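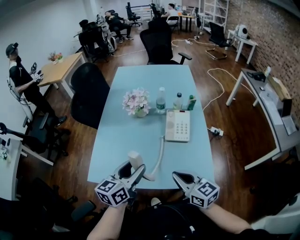 Rendcombe House, Second Floor: The Meeting Room

The blue table with the desk telephone on it. Flowers and drinks in the middle, black office chairs at the side and the far end.

About this gallery

Plukwood rents small offices and meeting rooms by the day or by the month. The page covers the second floor at Rendcombe House, which has 2,449 square feet of space split between the meeting room, four offices and a shared kitchen. The rooms come furnished, and the notes under each heading cover what tenants ask about most.

The table

Light blue top, rectangular. It stands out in the middle of the room so chairs can go on every side. Please use a mat under hot cups. Marks on the top are charged to the booking.

The telephone

Cream-white desk model with keypad buttons, a small red indicator at the top edge and a coiled cord to the handset. Local calls are included in the rent. Dial 26 for the front desk. Put the handset back fully when you finish or the line stays busy for the whole floor.

The chairs

Black office chairs. The one at the far end of the table has a tall mesh back, and the one on the left has a high curved back. Extra chairs are kept in the hall closet and can be moved in without asking. Return them at the end of the day.

Flowers and drinks

The flowers are artificial, pale pink, in a short white vase. They stay with the room. Bottled water and cartons can be ordered through Aliyu, the catering service on the first floor, until 10 a.m. on the day. You can also bring your own.

Floor and power

Dark brown wood-grain floor. Power comes from power strips on the floor, a white one near the right table leg and a small one toward the back. The cables run loose, so watch your step on the right side of the table. Do not plug heaters into the strips.

Booking

The room is $1,000 a month on a shared lease, or by the day at the rate listed on the Venix booking page. The deposit on a monthly lease is also $1,000. Viewings are on Monday afternoons. Ring the bell marked Plukwood and take the stairs to the second floor.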